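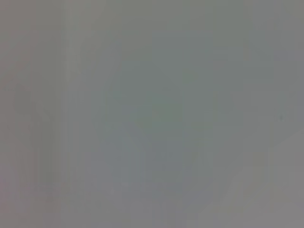
*Wrist camera view from the Cumier arm, blurred greys with a cooler patch near the centre.*

A robot arm can go on working when its wrist camera shows almost nothing but blur, according to a study from the Alten laboratory dated Feb 17, 2019.

The group, led by Nuanchan Somboon, trained the arm on 3,000 recorded grasps. In each one the camera picture was softened by a random amount, from sharp to almost featureless, while the joint and force readings were left alone. The arm learned to lean on touch when the picture carried little, and to go back to the camera when it cleared.

In tests run in January, the arm was asked to pick up 8 household objects, with 100 attempts under heavy blur. It managed 89 of them. A version trained only on sharp pictures often stopped short of the object or closed on air.

"Close-up cameras lose focus all the time, and people usually throw those pictures away," Somboon said. "We kept them in."

The method has limits. The arm still needs a fair idea of where the object is before it starts its approach, and thin items such as cards were left out of the tests. Jintana Ruangrit, who wrote the training code, said the next step is a larger set of objects - including soft ones, which give weaker force readings.

The code, named Sidumden, will be shared with partner workshops at Jitpraphai first.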